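Friday, March, paper bench

Picked up where I left off with the Drollen stock. The open pack is the heavy white, the one we've been using for backing sheets and for the folded sleeves. Storeroom tally is 851 sheets of it, which should cover the sleeves with some to spare, provided the second pack is as clean as the first. I have my doubts about the second pack. It was the one on the bottom shelf, and the wrapper had a split along one end.

Plan for the day was sorting only. No cutting, no folding. Three piles on the long table:

- A: clean both sides, goes to sleeves
- B: small marks on one side, goes to backing with the mark facing in
- C: anything that reaches an edge, or goes through, cut down for labels and test strips

Started at the window end in the morning, then moved to the middle of the table once the sun got round. Low side light is still the best thing for finding specks and raised fibers, but it makes me see dents that aren't there. Checked the doubtful ones a second time under the lamp, flat on. About half of what I'd called dents went back to A.

Brushed each sheet once with the soft brush, left to right, away from the pile. The old drafting brush sheds, so I've put it in the drawer with the tape. Please don't put it back on the hook.

Interleaving: we're nearly out of the thin tissue. Winuder sells it in boxes of 2,000, which is more than we can store flat. Asked them for a half box. If they won't split one, I'd take the full box and keep the rest under the press table, wrapped.
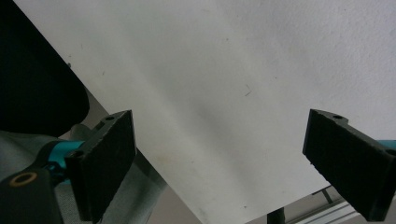 Does a sheet with a yellowish stain and what looks like a stray hair on it have to be thrown out? Keep it and put it in pile B; lift the hair off with the brush or the corner of a bit of low-tack tape, leave the stain alone, and use the sheet where that side won't show.

Leave the stain alone means leave it alone. I tried the eraser crumbs on a C sheet to see what would happen. The stain stayed where it was and the surface went shiny in a patch the size of a thumb. That patch showed more than the stain did. The white has a slight tooth to it and once it's flattened it doesn't come back. Same thing with a damp swab on another C sheet, except that one also cockled.

Specks are a different matter. Most of them come off with one pass of the brush. The ones that don't are in the paper and no amount of brushing will shift them. I've been leaving those in A if they're pinhead size or smaller and well in from the edge, and moving them to B otherwise. The sleeves for the Triltmont prints get looked at closely, so for those I'd be stricter -- no specks at all on the front panel.

Tried the folding jig for a few minutes before lunch even though I'd said no folding. It's fine on the long fold. On the short fold the stop has crept again and the flap comes out a hair narrow. It wants a new screw. I've marked where the stop should sit with pencil on the base. Grain on this stock runs the long way, so the short fold is the one that cracks if it's rushed. Score first with the bone, fold after, then a second pass through a scrap sheet so the bone doesn't polish the outside.

Afternoon:

Opened the split pack. Top 6 sheets had a soft corner on the side where the wrapper had gone. All to C. Below that it was better than I'd feared, a few with dust along one edge that brushed away. Stopped sorting at four when my eyes gave up. The rest of that pack is still in its wrapper with a board on top.

Put 90 of the A sheets aside, interleaved, in the gray folder for the Cù job. They're cut to size already, so don't trim them. The folder is on the second shelf, flat, nothing on it please.

Still to do:

- finish the split pack
- new screw for the jig stop, and check it against the pencil mark
- chase Winuder on the tissue
- wipe the long table before anyone lays white stock on it again -- there was grit near the vise end
- cut C down to strips, but only after the blade's been changed

Cotton gloves are in the wash. There's one clean pair left in the tin, size medium.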